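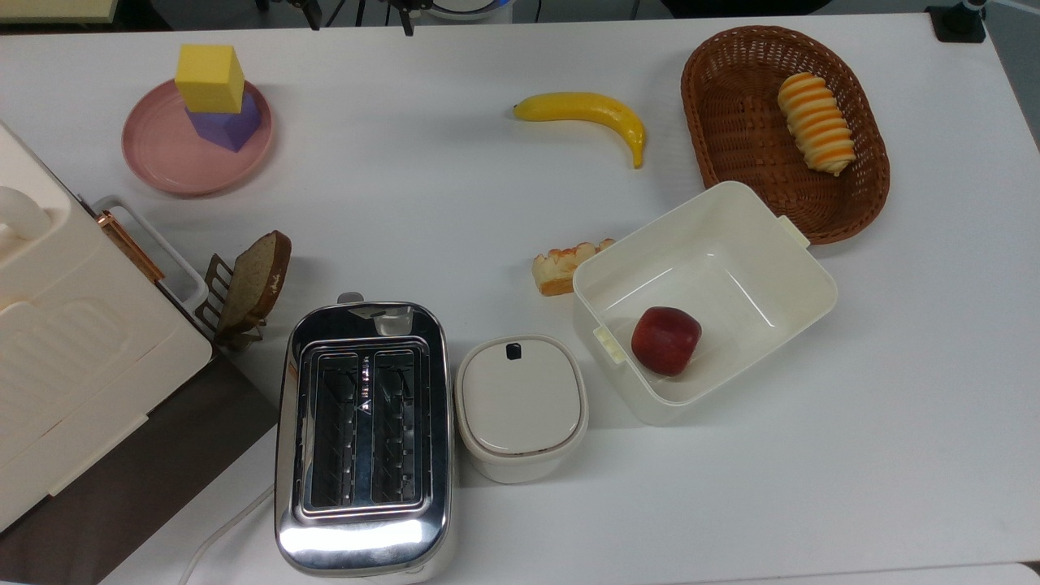
Covholm Play Kitchen Table Set

Pretend food, a few proper bits of kitchenware and foam blocks, sold together. Suits ages three and up. Good for daycares, playgroups, waiting rooms, the kitchen floor at Nan's.

What you get
Pink round plate, raised rim
Silver toaster
Oval wicker basket, braided rim
Open cream container, plus a small white one with a lid and black latch
Foam blocks incl. yellow cube and purple hexagon
Play food: banana, red apple, striped bread roll, little pastry

Price: $139, freight extra. Orders of 5 sets or more, email first, we'll sort a better rate.

Colours
Plate comes in pink only at the moment. Blocks can vary between batches, tell us if you need a match to an older set.

Cleaning
Plate and containers, warm soapy water. Food and blocks, damp cloth, air dry. Dont soak the basket. Toaster is wipe only, no plugging in, it's for play.

Spares
Most peices sold singly. Apples go missing the most so we keep plenty. Ask for Delia Vasiliu, quote the set name.

Delivery
Leaves our Gostanness shed by 9 most mornings if the order was in the day before. Bigger centre orders go by pallet, Lucía Tejada will ring to book a time. New stock of the wicker baskets due January, back orders open now.

Returns within the month, unused, box in one piece please.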